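Do you really need blackout blinds?

I moved to Hostutthorpe in May, which is a daft time of year to move anywhere if you sleep badly. It was light before five, the birds were at it well before that, and the bedroom faces more or less east. By the end of the first fortnight I had been told by six different people that what I needed was a blackout blind.

I am suspicious of anything that everybody recommends in the same words. "It will change your life" was the phrase, and I heard it from my sister, from a man at work and from the woman in the curtain shop, who at least had a reason to say it. So before spending any money I did what I always do and read far too much about it.

Most of what you find online about light and sleep is written by people who sell blinds. They have a page called something like "The science of sleep", with a drawing of a brain on it, and by the third paragraph you are being asked to measure your window recess. The claims get passed from one shop to the next until they all say the same thing. One company, Grakari, had a quiz that told me I was a "light-sensitive sleeper". I took it again saying I slept like a log and could nap under a streetlamp, and I was a light-sensitive sleeper that time as well.

I'm not saying light makes no difference. Plainly it does, and if you work nights and have to sleep at noon I would not dream of arguing with you. What I doubt is the jump from "light wakes some people up" to "every bedroom in the country should be as dark as a coal shed". My grandparents had thin curtains all their lives and complained about everything except that.

Anyway, I borrowed one. Doaa Ashour, who lives two doors down, had a spare from when her youngest was small, the sort that sticks to the glass with suckers. I used it for two weeks and wrote down each morning when I had woken and how I felt, in a notebook by the bed. I know this is not a proper trial. One person, no way of hiding from myself whether the blind was up, and one sucker that let go every night with a noise like a kiss.

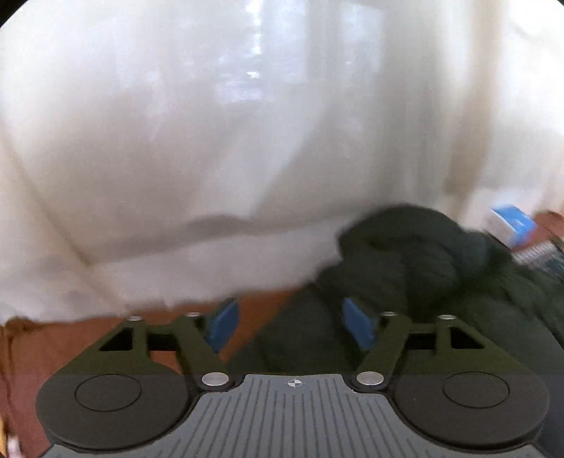

My waking time hardly moved with the blind up. I had been waking at twenty past five and I carried on waking at twenty past five, only now I had no idea what time it was and had to feel about for the clock. What did change was the getting up. In a pitch dark room I would lie there sulking for an hour, where with nothing but a white sheer at the window, and the daylight coming straight through it, I was usually on my feet before I'd had time to feel sorry for myself. I had expected to put that down to mood, but it shows up in the notebook almost every day, apart from one Sunday when I had been to a wedding.

Rogelio Villanueva at work thinks this proves nothing. He has the full set-up, blinds in side channels, tape over the little red light on the television, and he says two weeks is too short and a borrowed blind with a dodgy sucker doesn't count. He may be right about the sucker. But I notice that when a thing works after two weeks it is a miracle, and when it doesn't you should have given it longer. I asked him how he slept before he had his fitted and he said he couldn't really remember.

Then there is the cost. The quote I had for a made-to-measure pair, fitted, was roughly 800 pounds. The man from the shop was perfectly nice and did not push, though he did sigh at my window frames. For that money I would want to be unconscious until nine. The cheaper ones from the market may well be fine, but the light comes in round the sides, and then you have a bright stripe across the pillow, which I found far more annoying than a room that was evenly light.

Several readers will want to tell me about eye masks. I have tried an eye mask. It was round my neck by morning.

What was waking me, as far as I can tell, was the boiler. It sits in the cupboard behind the headboard and the last owners had set it to come on at quarter past five, all year round, for reasons of their own. I found the timer when I was looking for the stopcock. Since I changed it I have been sleeping until half past six most days, in broad daylight, and I have given Doaa her blind back.

I'll see how it goes in winter, when I fully expect someone to sell me a lamp.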